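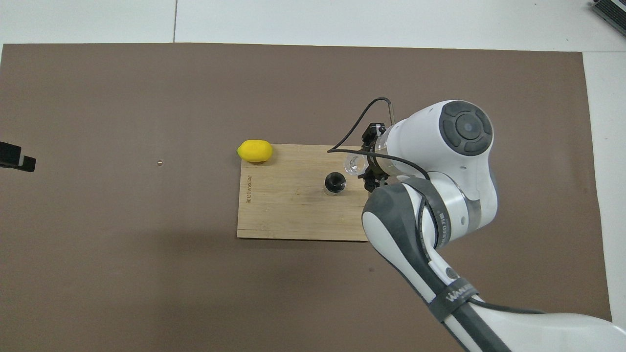

A lemon, a black cup and a small glass vial at the cutting board.

Can a robot arm help in the kitchen yet? With small jobs, yes, and it's great fun to set up! Try it like this:

1. Lay down brown paper and put the board in the middle (paper is easy to swap after a spill).
2. Place the cup first, then teach the arm where it is. Two slow passes are plenty.
3. Let the gripper take the vial, lift, and stop. Check the grip before you go on.
4. Pour water for the first 16 tries. Save the lemon juice for later!

Cutting the lemon is still your job. Kibet Mutiso has a knife holder in the works at Ulel, and I can't wait to try it.

Related
Can a gripper fold a dish towel?
Teaching an arm to sort screws
Wiping a table, 1000 times over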